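Park signs on for another two years at Dendthorpe

Tavion Park will stay at Dendthorpe Tennis Club until the summer of 2023. The head coach agreed a two-year extension this week and signed it on 17 July 2021, before the home match against Stollby.

Park came to the club from Stollby, where he had run the junior section and played first string for the men's team. His first contract here was for one season only. It was renewed in January, in the middle of the winter lockdown, but only until the end of this summer, and there had been talk that he would go back to playing full time.

"I had one other offer and I thought about it properly," Park said after the match. "The juniors were the main thing. We've got a group of under-14s who have hardly had a normal season yet and I'd like to be here when they get one."

The new terms are much the same as the old ones. He will take the first team squad twice a week, run the Saturday juniors and play in league matches when he is fit. The club has also agreed to pay for his next coaching qualification, which he hopes to finish by next spring.

The extension was helped by Cheung, the flooring firm on the Stollby road, which has renewed its sponsorship of the junior programme. It will put in £4,000 a year. Part of that goes towards court hire at the Dindoner centre over the winter, when our own courts are too slippery to use most evenings.
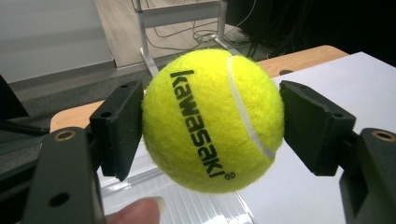

Will Park still play in the first team next season?

He will be available for home matches and for the shorter away trips. Kauko Sjöberg stays as captain and will pick the side, as he has done this year.

Sjöberg was pleased with the news. He and Park have played first pair together for most of the season and have lost only twice, both times away from home. "We don't talk much on court and that suits us both," he said. "He covers the middle and I stay out of his way."

The match itself finished 6-3 to Dendthorpe. Sjöberg and Park won all three of their rubbers, though the last went to a tie-break after they had been a break up in the second set. Our second pair took two and the third pair one, against a Stollby team missing their usual captain. Play stopped for 30 minutes after tea because of a shower and the final round was finished in poor light.

The result leaves us second in the division with two matches to play. We are at home in the next one and away for the last. Stollby drop to fifth but have a match in hand.

Winter coaching

Park will run junior sessions at Dindoner from the start of the autumn term. There will be up to 12 places in each group, and children already on the Saturday list get first choice. Rackets can be borrowed. Indoor shoes with non-marking soles must be worn, and the centre does check.

Adult sessions are still being worked out and depend on which evenings the centre can give us. Members who want to be told when they are fixed should add their name to the sheet in the clubhouse or reply to this newsletter.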